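Home | Our Airfield | Careers | News | Contact

Posted in October by Ifor Gittins

Come and keep our runway open this winter

Winter comes early at Cliluneo Regional Airport, and we are looking for 4 seasonal snow crew drivers to join the ground team. You'd be out on the sweepers and plows before the first departure, often by 4 a.m., and I promise the coffee is on well before that. We're a small, friendly bunch, and a few of us have been doing this for more winters than we care to admit!

You don't need airport experience. A clean commercial license and a patient nature will get you a long way - we teach the radio work and the rest ourselves, over 15 paid training days.

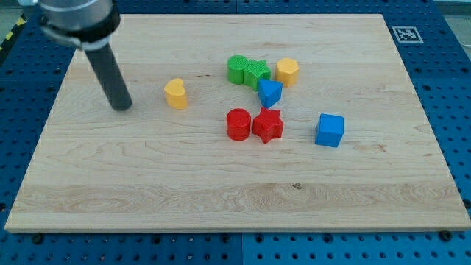
What we offer

- $47 an hour on night call-outs
- A $600 bonus if you stay through the spring thaw
- Boots, jacket and gloves, all yours to keep
- Hot meals at the Melum canteen on every shift

How to apply

Send a short letter to Ifor Gittins at the airfield office, or just stop by the Komov gate and ask for me. I'd love to hear from you.

We use cookies to improve your visit. Accept | Settings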